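Small round tables and what ends up on them

I've had a soft spot for bedside tables for years now (stop laughing at the back) and this page is the latest batch for my collection. It's the bedroom at Drumetano, which I've been on about since June, and the pictures are mostly of the little round table and the bits and pieces that go with it. Click through to the Khosravi page if you came for lamps, there aren't any on this one I'm afraid!

The table is pale wood, oak coloured, with a lid sort of top and a drum underneath. I love a drum table. You lose nothing to corners, and if you get up in the dark you don't bark your hip on it. This one is tucked in between the bed and a beige wall, my favourite spot for a round one.

Three in a row, then more waffle from me.

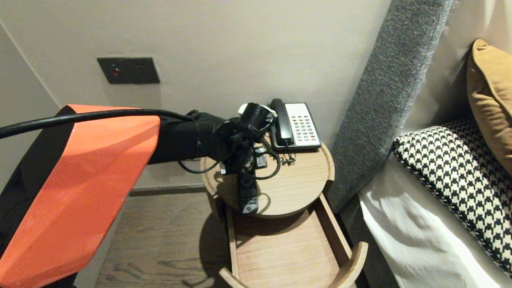 The remote on the tabletop, pointing more or less at the front rim. You get a good look at the grain here. 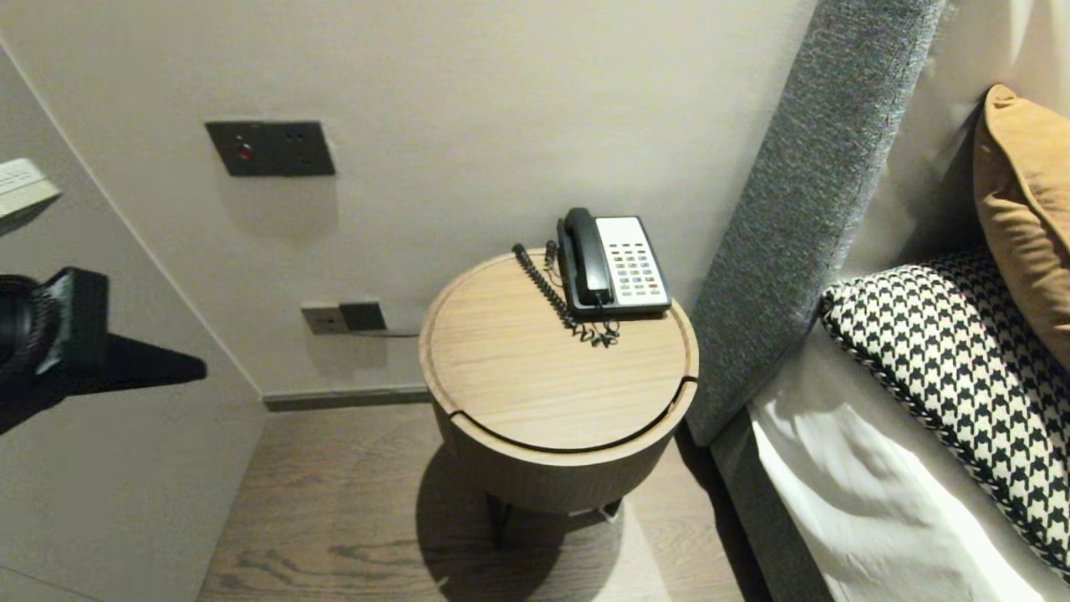 The corner by the grey headboard, with the desk phone on top and its curly cord doing what curly cords do. Look at the fine fluting down the side of the drum, and the dark legs underneath.

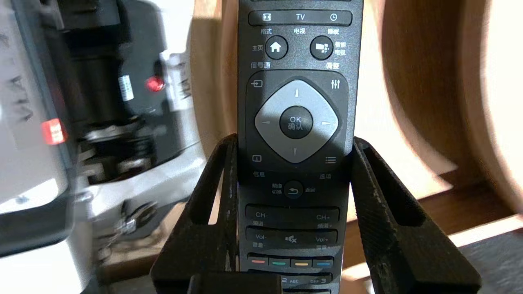

The telly remote close up. Labels in Chinese, a big OK in the middle of the diamond pad, and the four coloured buttons further down.

Page last changed: June, teatime

Right, the phone. I'm very fond of a proper corded phone by a bed, and I know hardly anyone picks one up these days. Black handset on one side, pale keys on the other, a few red ones thrown in. My only grumble is the cord, as it takes up nearly as much room as the phone does. I had one just like it on my own table for years and used to hang the handset over the edge and let it spin until the cord behaved.

The raised rim is the bit I'd pinch for my own house. Pens roll, earplugs roll, and a lip round the edge is worth having for that alone. I did price up a similar table from Flonia (plain sides, no fluting) and it came to 154 with delivery, then I saw one by Nonau at 463 and had to go and sit down. Still thinking about it, mind you.

As for remotes, I like the long ones with too many buttons. I use the volume, the channels and the home button, and the coloured ones I've never pressed in my life - does anybody? Write in if you know what the yellow one is for on yours.

There are up to 700 pictures in the whole collection now, so do have a wander. Wardrobes and coat hooks are on the next page, and I'm still sorting the chairs.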